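Keeping mandarins past two weeks: wax, humidity, boxes

Forum: Storage and Preserving > Fresh fruit

rallier_bench
Posted 7:40 am

I buy mandarins by the case and lose too many to blue mold before we get through them. Current setup is an unheated pantry on the north side of the house, 8 C most of the winter, humidity unknown. Fruit goes in unwashed. I have read that you should wrap each one in paper, that you should never wrap them, and that they belong in the fridge crisper. I would like to settle on one method. The variety is sold here as Prorkdale. Loose skin, thin peel, easy to bruise. 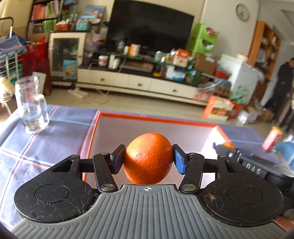 The peel matters more than people admit. A navel orange will sit in my pantry for weeks with no trouble. The mandarins start to go soft at the stem end first, and once one is soft its neighbors follow.

Skanalwood
Posted 8:15 am

8 C is fine. I would look at humidity before anything else. Loose-skinned citrus loses water through the peel, the rind pulls away from the segments, and then any pressure tears it. Get a cheap hygrometer and aim for 85 to 90 percent. If you are at 50, the temperature won't save you.

Also stop stacking. Single layer, stem up or stem down, doesn't matter, but single layer.

c_vasseur
Posted 9:02 am

Disagree on 85 to 90 for a home pantry. You need air movement to go with that kind of humidity and most people don't have it. Still air at 90 percent grows mold on the box, the shelf and the fruit. I run mine drier and accept some shrivel. Shriveled fruit is edible. Moldy fruit goes in the compost.

On stem buttons: leave them on. Fruit with the button torn off has an open wound at the top. I sort for that on day one and eat those first.

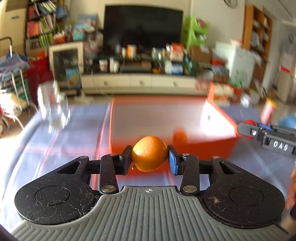 Photo: Capucine Vasseur

Wrapping does one useful thing, it keeps spores from a bad fruit off the good ones. It does nothing for the fruit inside the paper if that one is already infected. It also means you can't inspect without unwrapping, so in practice people don't inspect.

Skanalwood
Posted 9:31 am

"Accept some shrivel" is a matter of taste. I don't accept it. A vented lid and a small fan on a timer solves the still air problem.

c_vasseur
Posted 9:44 am

A fan in a pantry, for a case of mandarins. OK.

S. Bouvier
Posted 11:20 am

I kept records for one season, so I can put a number on sorting at least. 1,222 fruit in, 17 lost to mold. Checked every second day, anything soft or weeping removed, and the fruit next to it wiped dry. No wrapping, no fan. Humidity was whatever the cellar gave me. I did not run a control, so take it for what it is.

Mine were Ağca fruit, which has a tighter skin than what the original poster describes. That may account for part of it.

Skanalwood
Posted 11:52 am

Tighter skin accounts for a lot of it. Also a cellar is usually humid, which is my point.

S. Bouvier
Posted 12:10 pm

Possibly. I didn't measure it and won't claim a figure.

rallier_bench
Posted 6:25 pm

Useful. Hygrometer says 61 percent. So I am between the two camps.

What about the container? I have used wood crates, which hold spores in the grain and can't be cleaned well. I am leaning toward shallow boxes with smooth sides that I can wipe out between cases.

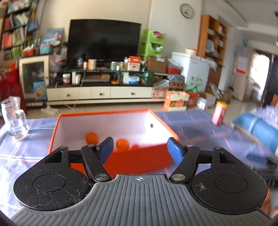 The other question is whether to wash on arrival. Supermarket fruit is usually waxed, and I don't want to strip the wax and then store it.

c_vasseur
Posted 6:50 pm

Don't wash until you eat. If one has burst in transit and the others are sticky, wipe those with a damp cloth, dry them fully, and put them at the front of the queue. Smooth boxes are right. Hot water and dish soap between cases, dry before refilling.

Skanalwood
Posted 7:18 pm

Agree on washing and on boxes. At 61 percent I would put a damp towel on the shelf below, away from the fruit, and read the meter again tomorrow. If it goes over 80 without a fan, take the towel out.

rallier_bench
Posted 7:33 pm

Towel is in. Will post the reading and the loss count when this case is finished.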